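About Miklow

Miklow is a housekeeping and linen contractor. We clean hotel floors, guest rooms and staff housing, and we wash what comes out of them. Snežana Gashi started the company with a rented van and 8 people. There are 144 of us now, and 787 rooms on the books.

Visitors to this page mostly want to know about the robots, so we may as well get to it. We have two, both at the Fadex building, and they work on picking up towels and other cloth from the floor. The supplier's brochure promised relief from bending. Our room attendants have heard promises about bending before -- longer handles, lighter carts, a stretching poster -- and they were slow to clap.

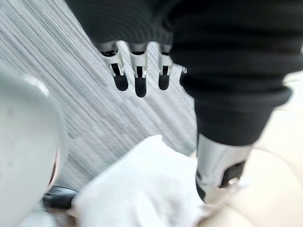
Robot hand and sleeved arm over carpet, with a white cloth on the floor. Fadex building.

So far the job has changed more than it has shrunk. Laine Mockus used to do rooms from start to finish. Part of her shift now goes to standing by while a machine has a try at a towel she could have had in the cart already. She is paid a higher rate for it, which we agreed to in April after she asked why she wasn't. Whether it saves her back, we can't say yet. We have asked for numbers from the supplier and received a video.

What we have put in writing for staff:

No one loses hours because of a robot trial.
Attendants can stop a machine at any time and don't have to fill out a form.
Time spent watching a robot counts as work, and room quotas come down to match.

Bjarke Riis runs the trial and would like it to succeed. Mimoza Radonjić speaks for the attendants and would like to see it succeed first. They both sign off before anything goes to a second building.

The laundry on Magyar Street is still run by people, with Cristian Rivadeneyra in charge. Job openings and client questions go through the front office there.

Page updated Nov 2, 2025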